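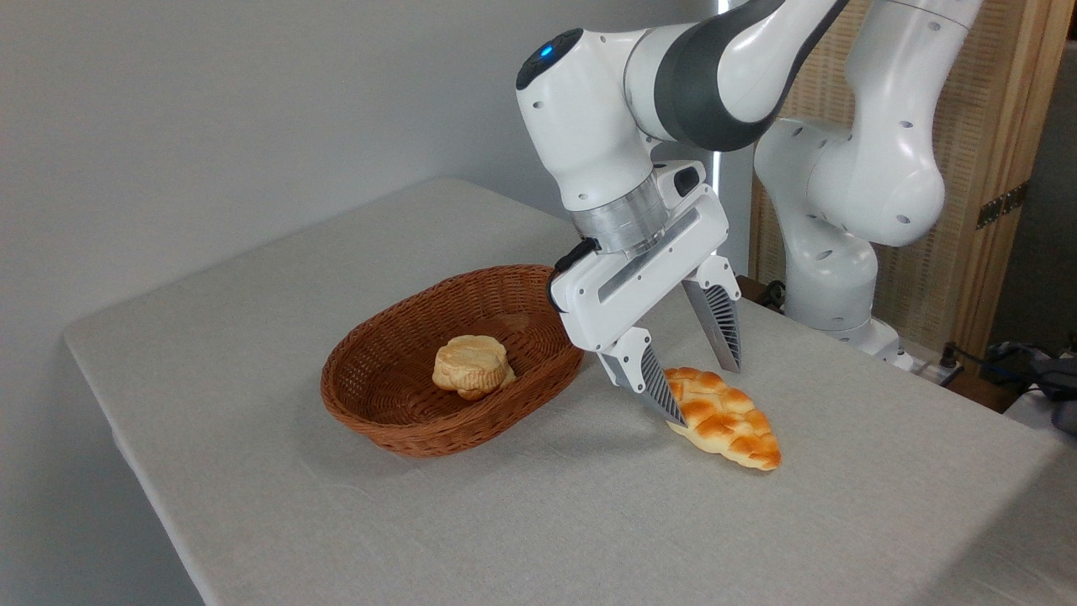

*Table covered in light gray linen.*

# Bread Rolls Should Be Sold by Weight

Sep 17, 2023

Most bakeries in Orham sell loaves by weight or by declared weight and sell rolls by the piece. The practice is old and legal, and customers rarely object to it. I think it should end. A roll is a quantity of baked dough, and the price of a quantity should be stated in the unit that measures it.

The usual defense is that a roll is a serving, and that a buyer wants one serving per person. This confuses the purpose of the purchase with the thing being priced. Apples are also eaten one at a time. They are weighed at the register, and shoppers manage the conversion without trouble.

## What the price hides

In February I bought plain rolls from two shops, Loltik and Clistero, on several mornings and weighed them at home on a kitchen scale with a resolution of one gram. The sample was 31 rolls with a combined weight of 1,710 grams, a mean of just over 55 grams. The mean is of limited interest. The spread within a single bag was large enough that two people paying the same price for the same item received visibly different amounts of bread.

Some of this is unavoidable. Dough dividers drift, hand-cut dough varies more, and water loss in the oven depends on the position of the tray. A roll at the edge of a tray gives up more moisture than one in the middle. I don't regard any of that as dishonest. My objection is that piece pricing assigns the whole of the variation to the buyer, who has no means of seeing it at the counter.

There is a second effect, and it matters more over time. When the cost of flour rises, a baker who sells by weight must change the number on the sign. A baker who sells by the piece can set the divider a few grams lower. Both are price increases, and only one of them can be read.

Shape adds to the problem. A round roll can be compared with its neighbor by eye. A braided one has gaps and ridges, so its outline says little about its mass. Glaze and color change how large it looks as well.
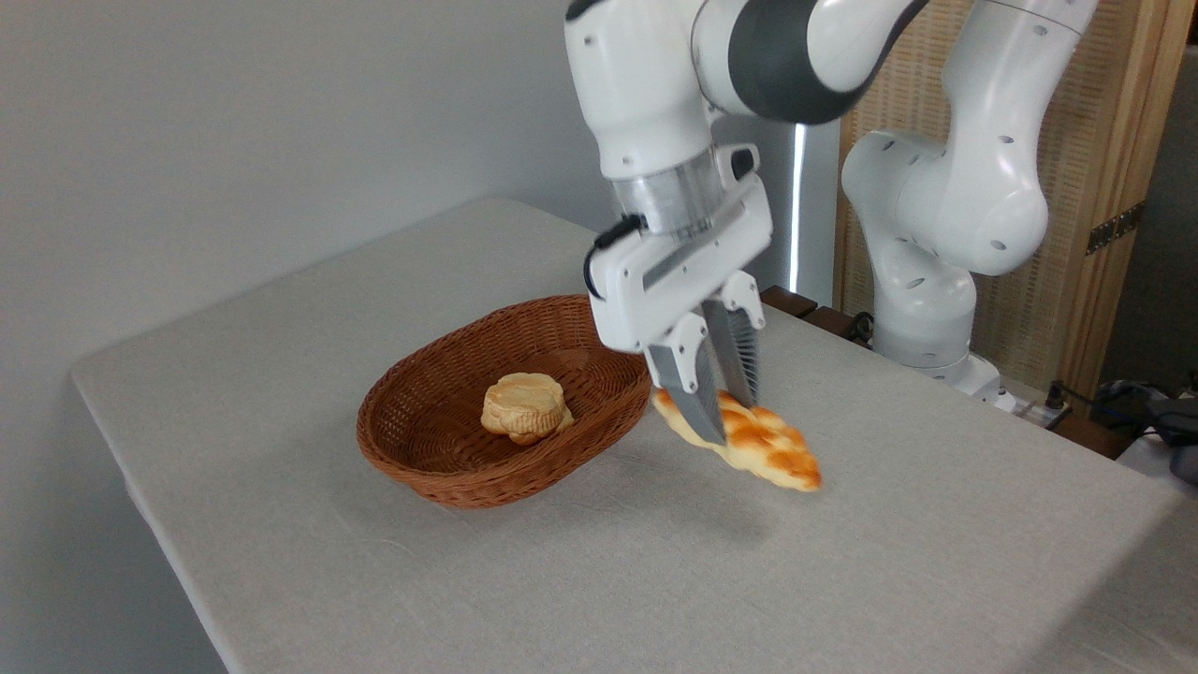 ## The objection from speed

Bakers I have put this to answer that weighing slows the line. The claim is plausible and can be tested. Petchrat, a small shop near the Orham rail station, moved its rolls to a per-kilogram price last winter and printed its own figures on a sheet by the door. It logged 964 roll sales in the trial period and reported that the scale step added 6 seconds to each. On a busy morning that is a real cost, and a shop with one register will notice it.

It is also a cost that falls with order size. A dozen rolls go on the scale together, and at that point weighing competes with counting, which takes time of its own and produces errors. The shop did not separate large orders from small ones on its sheet. I would have liked to see that breakdown before drawing any firm conclusion about labor.

A fallback exists for shops that cannot spare the seconds. They can keep the piece price and post a minimum weight beside it, along with the price per kilogram that the minimum implies. The baker then carries the variation below the line and the buyer gets any surplus. Nothing is weighed at the counter. The obligation moves to the back of the shop, where the divider is, and a short check of each batch is enough to meet it.

## Scope of the rule

I would limit the requirement to plain and lightly enriched rolls, including braided ones without filling. Filled pastries are a harder case. Their cost depends on what is inside, and a kilogram price for a product that is half almond paste would tell the buyer little. A declared minimum weight is probably the most that can be asked there.

Rolls served at a restaurant table should stay outside the rule entirely. The diner is paying for a meal and a seat, and the bread is a small part of either. Bread carried home in a paper bag has no such complication, and its label should carry a number in grams.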